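Heltura bench notebook, table 2
April, entry started 9:40 a.m.

Picking up from the last entry, where the policy kept putting things down in the wrong cell whenever the first reach was off by more than a finger width. Greer Morrison's guess was that the model was leaning on the overhead view for everything and treating the wrist view as noise. I think that's right, or mostly right, and the point of this round is to test it without retraining from scratch.

What changed

The method we're calling Nulla in the scripts is a dropout on the fixed view during training. For a given stretch of an episode the overhead image gets replaced with a blank one and the model has to keep going on the wrist image and joint readings alone. Last round the blank stretches were scattered at random through the episode. Now they're tied to the last part of the approach, when the gripper is close to the object and the overhead view is the one more likely to be blocked by the arm.

The blanking is switched on by gripper height above the table. I first tried using distance to the target, but that needs a target label, and for the older Dusley episodes we don't have one that I trust. Height is cruder but every episode has it.

Training set is 429 episodes, all teleoperated, all on this table. Tableware and small play food items, with start positions given by grid cell. I left out the episodes recorded before the table was recovered with new paper, because the grid lines moved and the cell numbers no longer match. They're still on the drive under the old name. Please don't merge them back in.

Setup notes

Overhead exposure locked. It was on auto for part of the previous round, and the image got darker when the white dishes were out. If you reboot the camera machine, check the lock again; it does not survive a restart.

Wrist exposure is still auto. I would like to lock that too, but the arm throws its own shadow on the paper when it comes in low and a fixed value that works at height goes muddy near the table. Leave for now.

Episode start pose is the one in swanson_home, not the factory home. Two of us got this wrong in the last round and it cost us a morning.

Speed cap the same for both conditions. No tuning between runs.

Runs

Two conditions: baseline (no blanking) and Nulla with height-triggered blanking. Same seed, same checkpoint step, 12 trials each per task. Tasks were plate edge grasp and item to tray. I reset by hand from the cell list and read the cell out loud before starting, so it's on the audio if anybody wants to check me.

Plate edge grasp: baseline was poor. The usual failure was closing too early, with the fingers still above the rim, then lifting with nothing. Nulla closed later and lower. It still missed when the plate started in a far cell, and one of those misses pushed the plate far enough that I stopped the trial.

Item to tray: less of a gap. Baseline already does this well when the item starts in the near cells. Nulla was steadier on the release, with less hunting back and forth over the tray before opening. I'd call it better but I wouldn't put it in a table yet, the trials are too few to say much.

One thing I did not expect. With blanking on, the policy slows down before contact even in trials where the overhead image is present the whole time. It seems to have picked up a habit of waiting for the wrist view to settle. That adds up to 2 seconds to a grasp. Greer doesn't mind it. I do, a little, because on the longer tasks it will add up, and the operators' demonstrations don't have that pause in them.

Scoring: a grasp counts if the object leaves the table and is still held when the arm gets back to the start pose. Dropped on the way is a fail. Nudged into a neighboring cell and then picked up is a pass, but mark it with an n in the sheet.

To do

Rerun plate edge with the trigger height lowered one step. If the pause shrinks and the grasp holds, keep the lower value.

Log the gripper command and the gripper reading separately. Right now the log only has the command, so an early close and a slow close look the same.

Ask Greer whether the far cells are underrepresented in the 429 or whether the reach itself is the problem. I can make the histogram if she sends me the new cell list.

Replace the tape on the grid where it's lifting. 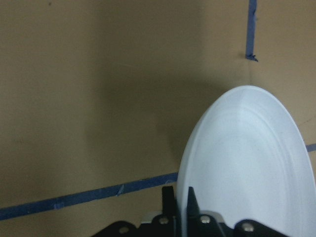

Wrist view at the plate rim, then the fixed view with the yellow piece held over the table.

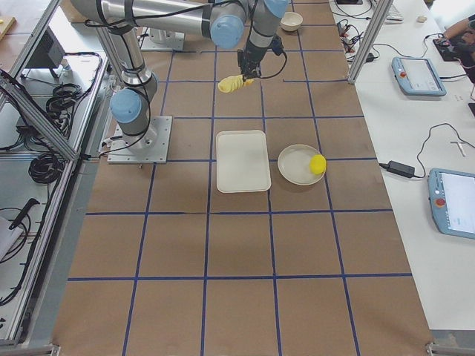
Page last changed: April, 4:15 p.m.

Added after lunch: the lower trigger height is in the config as nulla_low. I haven't run it on the plate yet. The item to tray task loads and steps through fine with it in dry run, so whoever has the table next can start there. Use the same cell list, and write down the checkpoint step at the top of the sheet, which I forgot to do for the first few baseline trials and had to dig out of the log.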